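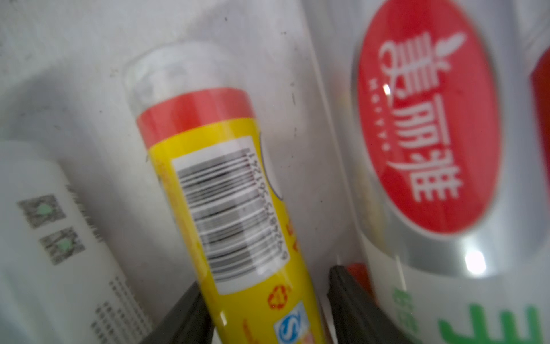
Skelton Shelf Prices

Shelf prices for everyday household goods in small shops in and near Ustia, with package sizes, unit prices and notes on promotions. The files are meant for people who want to compare what the same kind of product costs from one shop to the next, or what happens to the price per foot or per ounce when a package changes size.

Maintainer: Aaliyah Sutherland
Field collection: Graça Magalhães, Myroslav Hordiienko
Cleaning scripts and file format: Baoshan Qiu
Current release: Monday, February 19, 2024

What is in the release

The release has one main table and three small lookup tables. All are plain CSV files in UTF-8, with commas between fields and a header in the first row.

prices.csv is the main table. Each row is one product seen on one shelf in one shop on one visit. If a shop had the same product in two places at two different prices, both rows are kept.

shops.csv gives each shop's code, type and district. Shop names are left out.

categories.csv lists the 64 product categories and the rule for what goes in each one.

units.csv holds the conversion factors used to work out the unit price.

The shops

There are 265 shops in shops.csv. Most are corner groceries, hardware stores and discount stores. Supermarkets were included only if they had a single location. Chain supermarkets already publish their prices online, and we didn't want them to outweigh everyone else in the table.

Shop owners were asked before the first visit. Some said no, and those shops don't appear anywhere in the files. A few said yes at first and changed their minds later. Their rows were removed from the current release, and the old releases that had them were taken down.

Districts follow the old postal areas, which don't match the current council map. Anyone joining this data to census tables will need to build a crosswalk. Ivan Prokopenko made one for his own work and may share it if asked, but it isn't part of this project and we haven't checked it.

Products

The categories cover things a household buys again and again: dish soap, laundry powder, sponges, trash bags, foil, cling wrap, baking paper, matches, light bulbs, toilet paper and so on. Food is left out apart from salt, sugar, flour and cooking oil, which shopkeepers told us people use to judge whether a store is cheap.

Rolled goods caused the most trouble. Cling wrap, foil and baking paper are sold by length, and the width varies too. A roll that looks like a bargain by the foot may be narrower than the one next to it. For these products the unit price is given per square foot when the package states both length and width, and left blank when it doesn't. We didn't unroll anything to measure it.

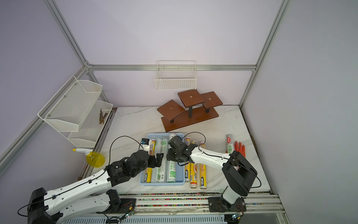
Trash bags have a similar problem with thickness. Few packages state it in a way that can be compared, so thickness was dropped as a column after the first season. The unit price is per bag, and bags are grouped by stated volume.

Paper goods are recorded by sheet where a sheet count is printed and by roll where it isn't. The two shouldn't be mixed in an average.

Columns in prices.csv

The table has 16 columns. The ones most people will use are these:

row id: a number that stays the same between releases. Deleted rows leave a gap.

shop code: matches shops.csv.

visit month: year and month only. The exact day is kept out so that a visit can't be tied to a certain shift.

category: matches categories.csv.

product name: as printed on the shelf tag, or on the package if there was no tag. Spelling is left alone.

barcode: blank if the product had none or the collector couldn't read it.

package amount and package unit: the printed size, before any conversion.

shelf price: the price a customer without a loyalty card would pay for one item.

promotion: yes, no or unclear.

promotion text: what the tag said, copied word for word.

unit price: worked out by the script, never typed in by hand.

price source: tag, sticker, asked at counter, or receipt.

The rest are bookkeeping columns, described in the header notes of units.csv.

How prices were collected

A collector walked the shop with a printed form, one page per group of categories. For each category they wrote down the cheapest item on the shelf, the most expensive, and whatever the shopkeeper said sold best. Where only one item was stocked, it was entered once.

Forms were typed up the same evening when possible. Typing was done in Dekex, a small entry tool that refuses a price with no package size next to it. This caught many mistakes early, but it also meant that items with no printed size were sometimes skipped when they should have been entered with a note. We think loose goods such as clothespins and candles are undercounted for this reason.

In October a second collector went back to a sample of the same shops with no access to the first set of forms. Most differences between the two visits were real price changes. The rest came from tags placed under the wrong product, and those rows are marked in the notes column.

Cleaning

The script checks that every shop code and category exists, that prices are above zero, and that the unit price falls within a wide band for its category. Rows outside the band go to a person. In the current release around 2000 rows were looked at this way. Many turned out to be fine, mainly single light bulbs and very large packs of laundry powder sold to guesthouses.

No prices were filled in by guessing. If a number was missing or couldn't be read on the form, it's blank in the table.

Product names from the wholesaler Pasichnyk are often shortened on shelf tags, and the same item may show up under several names. We don't merge them. The barcode is the better key where there is one.

Known problems

Some shops change prices at the counter for regular customers. The shelf price is what we recorded, so the table will overstate what those customers pay.

Barcodes were typed by hand. The check digit was tested, which catches most slips but not all of them. Curved or shiny packages have more blank barcodes than boxes do, so a count of barcodes by category says little about the products.

The hardware stores were visited mostly in the morning and the groceries mostly in the afternoon. We don't know whether this matters.

Multi-packs with a free item inside are entered at the full printed amount, free item included. Anyone studying promotions may want to leave them out.

Suitable uses

The data works well for comparing shops within a district, for looking at package sizes, and for teaching people how to handle untidy price records. It has been used in an evening bookkeeping class with good results.

It shouldn't be used as a measure of inflation. The cheapest item on the shelf in one visit may be a different product from the cheapest item in the next, and the basket isn't weighted by how much people buy. It also shouldn't be used to rank single shops by name. Please don't try to work out which shop is behind a code.

Changes in this release

Rows from withdrawn shops removed.
Unit price for baking paper now per square foot, as for foil and cling wrap.
Matches moved out of the candles category into their own.
Fixed a rounding error in the conversion from fluid ounces to milliliters.
Promotion text no longer cut short at the first comma.

Reporting errors

Send the row id, the column and what you think the value should be. A photo of the tag helps if you have one. Myroslav checks reports against the paper forms, which are kept for two years after each season, and corrections go into the next release. Please don't send corrected copies of the whole file, as we can't tell which rows were changed.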